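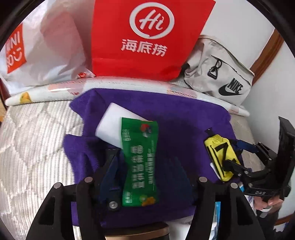 Vol. 13, p. 83

3.2 Packets on cloth

I should say up front that I love packets. Boxes are easy to write about (they have corners, they stack, everybody agrees which way is up), but a packet is a softer thing, and people in our Drekow household study had very different ideas about where one belongs. Most kept theirs on whatever fabric was nearest while they sorted, and that's the habit I want to spend this section on.

Figure 2. Green sealed packet with pale Chinese lettering, over a purple cloth; plain white item behind.

Take the green one in Figure 2. Its serrated top seal and the lettering running lengthwise are the sort of cues our sorters told us they used when they lined packets up – seal at the top, writing all going the same way! The plain white item on the purple cloth has no print to go by, and things like that were the ones people picked up, put down and picked up again. In the Sisow log, which has 3522 entries, unprinted items have their own code for exactly this.

The cloth matters more than I expected when we started in September. A spread cloth gave people a border to work inside, even when it was lying over another cover, and several of them folded it up with the packets still in it when they were done (I've started doing this at home, I admit). We coded that as one move and the Trirurix scheme would call it two, so our totals and theirs shouldn't be compared directly. I come back to the folding in Section 4.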